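Subject: Re: [kitchen-bench] Budget for the second arm

The Wellen quote came in at 1114 a month on a 12 month lease, service included. The counter we would be planning around is already full on the left side, with the toaster oven, toaster and kettle.

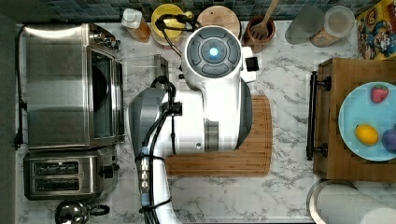

> Does the Wellen price cover spare cables? We paid 200 extra for
> a set from Laline in May and I don't want that turning up late again.

It doesn't. I've added 200 as its own line. Props stay under supplies – plates, fruit, the cutting board – and are not part of the equipment request.

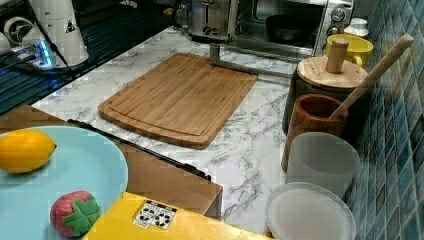 Xue asked whether buying outright from Drokus would be cheaper over two years. Possibly, but Drokus wants 7 weeks for delivery and bills installation separately. I've asked them for one figure with everything in it.

Please send changes to the sheet by noon tomorrow.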